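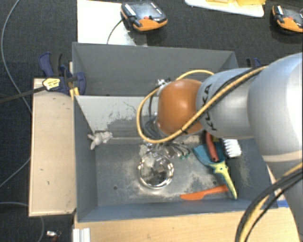
Lumbao Press to publish the collected Skaten stories of Leonora Pascual in April

I've been running Lumbao Press out of two rooms over a bakery for long enough to know that publishers shouldn't write their own press releases, and I'm going to do it anyway, because I have waited years to send this one. In April we are bringing out The Salt Road to Skaten: The Complete Stories, by Leonora Pascual. It's the whole run, in one fat book, in the order she wants them read!

If you came to fantasy through the magazines, you may already know Skaten. It's the harbor city where the tide goes out for eleven years at a time and everybody has to decide what to do with the seabed. People farm it, fight over it, bury things in it, and then one night the bells start and the water is on its way back. Leonora published the first of these stories when she was working nights at a hospital switchboard, and she kept going back to the place between novels. The stories turned up in small magazines, most of which have folded, and in one chapbook with a print run of 200 that sells for silly money when it sells at all. I paid silly money for mine. I don't regret it, though my husband has views.

So, what's in the book? Everything set in the city, including "The Bell Renter," "Eleven Dry Years," and the long one, "A Widow's Claim on the Harbor Floor," which I'd put up against any fantasy novella I've read. There are also three stories that have never been printed anywhere. Leonora found two of them in a box of tax papers. The third she wrote last summer, after telling me very firmly over lunch that she was finished with Skaten for good (she had the first page in her bag at the time, as she later admitted).

The new story is called "Low Water at Grorodik" and it goes up the coast for the first time, to the prison town that people in the other stories keep threatening each other with. It's a heist, more or less. I won't say what gets stolen. I read it on a train and missed my stop.

I asked Leonora for a quote, and she sent me this: "I was always being told to write a big novel about Skaten, with a map and a war in it. I tried twice. The city wouldn't hold still for it. These are people with rent due and a sea that's coming back, and a short story is about as long as I can stand to watch them sweat."

There's a map anyway. Sorry, Leonora. Efren Dela Peña drew it for the endpapers, and he did it the hard way, going through the stories with a pencil and working out which streets could possibly touch which other streets. Some of them couldn't. Leonora fixed two and told him the other was a ferry, so now there's a ferry. Efren also did the cover, with the drowned bell tower standing up out of dry mud and a line of washing strung from it.

The introduction is by Virgilio Estrella, whose own Zakano novels will be familiar to a lot of you. He bought "The Bell Renter" back when he was editing a magazine from his kitchen table, and he tells the story of that acceptance letter better than I could. He also makes a good case that half of what gets called new in harbor-and-canal fantasy was sitting in Leonora's stories all along. Here's a line of his I keep quoting to booksellers: "Pascual never explains the tide. She explains the price of boots."

A word on the text, for the people who care about this sort of thing, and I know you're out there. Magazine versions of these stories were cut to fit, sometimes badly. Tatiana Charvát, our editor, compared every printed version with Leonora's typescripts and put back what had been lost wherever Leonora wanted it back. "Eleven Dry Years" gets its proper ending again, a page and a half longer and a good deal meaner. There's a short section of notes at the back listing the changes. Skip it if you like, but Tatiana's note on the spelling of "Skaten" is worth your time.

We're doing a trade paperback and an e-book, plus a signed hardcover limited to 172 copies. The odd number comes from the tide tables in the second story, and readers who know it will see why. The hardcover has a ribbon and a separate print of Efren's map, and orders for it open on our website on Friday at noon. Last time we did a limited edition the site fell over in the first few minutes. We've since changed web hosts, so fingers crossed.

Audio is coming too, a bit later. Danilo Dizon is reading, and if you've heard him do sea stories before, you know why I called him first. He's already rung me up to argue about how the bell-ringers would talk. He was right.

Advance copies are ready for reviewers, librarians, and booksellers. Print galleys are limited to 100, so please ask early and tell me where you write or work. Digital galleys are easier, and I'll send them to pretty much anyone with a reading habit and an outlet. Leonora is happy to do interviews by phone or email, mornings only. She'd rather not be asked where she gets her ideas. Ask her about the switchboard.

Write to the press desk at Lumbao Press for galleys, cover art, author photos, or an excerpt from "Low Water at Grorodik." It's a small office, so the person who answers will probably be me.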